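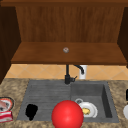 House rules for kitchens that don't exist

Washing up is dull work, and it is one of the hardest things to ask of a household robot. That is why so much of the testing now happens in simulated kitchens, where a dropped plate costs nothing and the same sink can be set up again in a moment.

The trouble is comparing results. One team says its robot can clear a sink. Another says the same. They may mean very different things by a sink, by clear, and by a pass.

Privport, a small firm that builds simulated rooms for testing, has spent the past two years writing a set of rules for its own use and for anyone else who wants them. The Pludska rules, named after the street where the firm has its office, run to 32 pages. Most of that is plain instruction on how to lay out a test and how to report it.

The first section deals with the room. A test kitchen must have the fittings a real one would have, at sensible heights: cabinet, shelf, counter, tap, sink. A sink with a drainboard on one side and a basin on the other counts as two places, and the report has to say which one the robot was told to use. Early drafts left this out. A plate put down on the ribbed part was scored as a success by one group and a failure by another.

The second section is about clutter. Real counters have things on them that have nothing to do with the job, so the test counter should too. Food may be left on a plate in the basin. Items may sit close to the edge of the worktop. What the rules don't allow is tidying up between attempts to make the job easier, unless the report says it was done.

Then there is the matter of numbers. The rules ask for 2000 attempts at each task before a success rate is published, with the starting positions changed each time. Massawe, which makes arms for care homes, thinks that is too many for small teams. Its engineers would accept fewer attempts if every failure were described in full. Privport has kept the figure but now asks for the failures as well.

The part most often skipped is the one on looks. Simulated stone, tile and wood can be so even that a robot learns the pattern and not the object. The rules call for at least one change of worktop and one change of lighting in every set of tests.

None of this shows that a robot is safe beside a person. Grikar, a training company that runs courses on the rules, spends its first morning on that point. A good score in simulation is a reason to start testing in a real kitchen, with a stop button in reach and no one else at the counter.

The next draft is due in March. It will add a page on glassware.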